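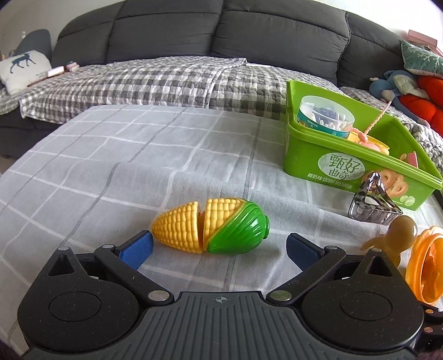
Can a machine tidy up after kids yet?

Parts of it, slowly, if somebody has already decided where everything goes. I wouldn't sell the toy bin.

I've been arguing about this with my sister-in-law since January, when she came back from a trade show convinced she'd have a housekeeping robot before her youngest starts high school. She had a brochure from an outfit called Wavetti. On the cover a tall grey machine was folding a towel in a kitchen with nothing on the counters. I have never met a kitchen with nothing on the counters, and I've been in a lot of kitchens (I fitted them for 16 years before my knees packed it in).

So my question to her was about toys. Towels are all more or less the same idea. Toys come in every shape a factory can squeeze out of a mould, and a good share of them come in pieces. Take play food, the sort that's cut across the middle so a kid can pretend to chop it. If you find a cob of corn in two halves, what's the job? Pick up one half, then the other, and drop both in the bin? Press them together first? My niece would say together, and she'd be cross if you didn't. Her brother would kick both bits under the couch. A robot has to be told which household it's in.

Then there's the grip. A pair of flat fingers that open and close will do fine on a block. I can believe that, I've seen the videos. But try it with a hair clip, which has a spring in it and wants to squirt out sideways. Try a string of beads. Try anything see-through, which I gather is still a sore point, as a camera has a hard time telling where clear plastic stops and the tablecloth begins. Half of what ends up on our floor is see-through. I don't know who decided children needed so much amber and smoke-coloured plastic.

The bin itself is another matter. Ours, like everybody's, used to hold something else, and it holds whatever got thrown in last. Real sorting would mean the cotton swabs go back to the bathroom and the grapes go with the other fruit. What people mean by "tidy" at 6 in the evening is that you can sit down without hurting yourself. I think a machine might get to the second one in my lifetime. The first needs it to know that the swabs aren't a toy even though they've been living with the toys for months.

I did go and look for myself, to be fair to the brochure. Ingate had a demonstration on in the old carpet showroom, and I stood through two rounds of it with a coffee. The arm cleared a table of 24 objects into a tub. It took long enough that the fellow next to me sat down. It got most of them, it knocked a cup over and went after it three times, and then a young woman in a lanyard leaned in and stood the cup up again. Everyone clapped. I clapped too, it was impressive as engineering. As housework it was a person standing beside a table watching something else do it badly. 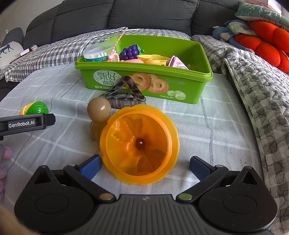

Areeba Minhas wrote in after my last grumble on this to say I was measuring the wrong thing. Slow doesn't bother her at all, she said, because her dishwasher is slow and she's never once stood over it with a stopwatch. If the thing could start when she went to bed and be done by breakfast, she'd take it, even if it left a few bits behind for her to pick up.

I've chewed on that and I'll give her half of it. The dishwasher comparison is a good one for me too, though. A dishwasher works because we bend to it. We scrape the plates and load the racks its way, and the box stays shut while it runs. Nobody asks it to walk into the lounge and find the mugs. A toy robot that works all night has to work on a soft surface with folds in it, next to plush things that flop and a blanket that moves when you tug it, and with no young woman in a lanyard. What does it do at two in the morning when a cup rolls up against a cushion? I'd like to see that demonstration. I'd bring a chair.

The price doesn't help. The Wavetti people wanted 300 dollars just to go on the waiting list, and the colour brochure was vague about what came after. For that money I could pay the teenager next door to do our lounge room well into next year, and he already knows about the swabs.

My sister-in-law says I'd have said the same about the washing machine. Maybe so. I'd have wanted to see it do a wool jumper first. She's put her name on the list, and I've told her that when it arrives I'll come over and tip the whole bin out on the bed for it, corn and all.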